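El domingo salimos 9 motos desde la gasolinera de Culeo, a las siete y media, con el asfalto todavía mojado. Gun-woo Cha iba delante porque conoce la carretera de Tavness – yo cerraba el grupo con la Jurkero, que en frío tira mal hasta la segunda rotonda.

Hicimos 120 km con dos paradas. La primera fue en el bar Aguirre, café y tostada. La segunda no estaba prevista: a la moto de Marisa se le aflojó la maneta del embrague y estuvimos un rato buscando una llave del 4. La bajada al embalse tenía gravilla en las curvas de la derecha, así que fuimos despacio.

A la una estábamos de vuelta. El lunes cambié las pastillas traseras y engrasé la cadena.
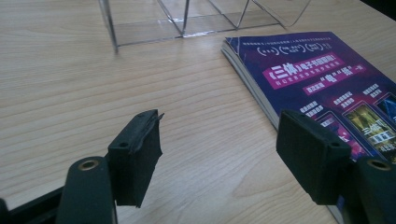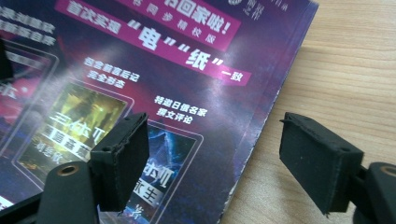 Mesa de madera clara y revista morada.

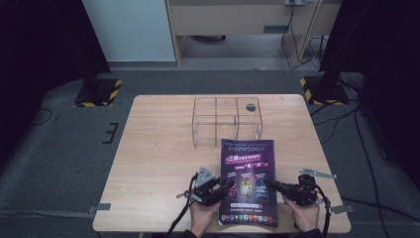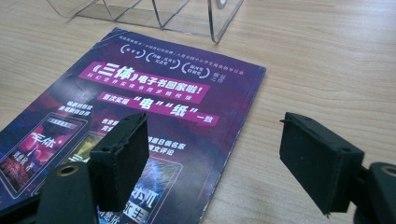
## Próxima salida

En julio, por la costa. Hay que llegar con el depósito lleno, que hasta el faro no hay surtidor.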